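Eliseo Esquivel read the offer twice at the kitchen counter. Zimavetti wanted 9 percent of Linia and two seats on the board, in exchange for enough money to finish the cathode plant.

"They'll close us in a year," his sister said.

"Vekport said the same thing in November. Then Vekport wouldn't lend us a dime."

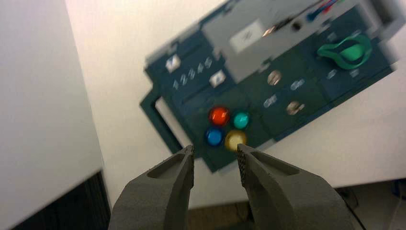
*A dark blue-green control panel on a white tabletop.*

He called Hijazi at four. The bank would match half, no more, and it wanted the land as security.

Eliseo looked for a pen. One hundred people were on the payroll. He signed the second page first.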